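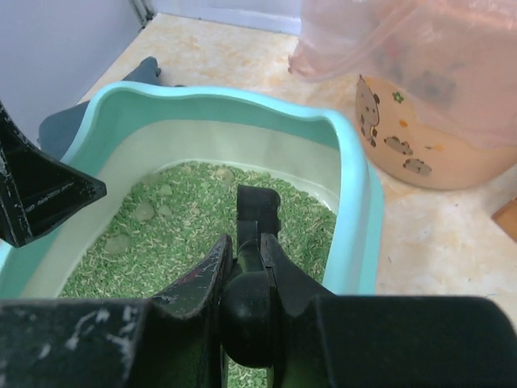
Saturday, before lunch

OK, litter rules. I've been promising Araceli I'd write these up all through August and every time I sit down the Hevlow needs something, so this is going in the notebook first and someone can make it pretty later.

Where we are: run 600 finished this morning, pellet litter, clumps on the surface, bag over the small bin to the right of the box. Same arrangement as last week, so the numbers ought to be comparable (more on that "ought" further down).

Entry height. Lucía wants the fingers to stop just above the litter, pause, and only then go in. I was against the pause because it makes every cycle feel endless, but I went back through the logs and I'm coming around. Our 9 worst rim contacts all came from runs with the pause switched off! So: pause stays on, for everybody, including me when I'm in a hurry. If you turn it off for a test, put it in the run name.

Rim. Treat the rim as a keep-out, full stop. The back edge stands higher than the sides and the top edge is wavy, so one flat height for the whole box is wrong however you pick it. Trace it again whenever the box gets swapped or rotated. Araceli does it in 12 points, I do it in more and get the same answer, so use hers.

Clumps. One at a time, nearest the middle first, and leave anything up against a wall until the end. Pale and flat is all the detector really knows, and the pellets have pale bits mixed in, so it does get ideas. Below 83 on the confidence score we skip it and move on. A skipped clump is fine - a finger dragged along the bottom looking for something that was never there is a bad afternoon.

Clean side, dirty side. This is the one we've been sloppiest about (me very much included). Once the fingers have been in litter they count as dirty, even if they look OK, even in a dry test. Dirty fingers don't go near the bench, the keyboard or the spare parts drawer. Wipe down, then gloves off, then log. I've been doing log, gloves, wipe, and Lucía caught me at it twice.

Bag. Rim of the bin covered all the way round before the first cycle. Check it by hand with the arm stopped, and I mean stopped, with the button in, since Jarman's default "hold" will still creep a bit when a new target arrives. I have written to them about it. Ticket 3547 if anyone else wants to go and nag, please do.

Floor. Anything small on the tile near the box gets picked up before a run or else marked on the map. No half measures where it's "probably out of reach".

Still arguing about: whether Brostero's force limit is too low for packed pellets. Lucía says leave it. I'd like to raise it a hair and try twenty cycles with a sacrificial box. Not doing that today.

To do: print the clean/dirty bit and tape it by the door, order wipes, retrace rim, ask Araceli where the other e-stop cable went.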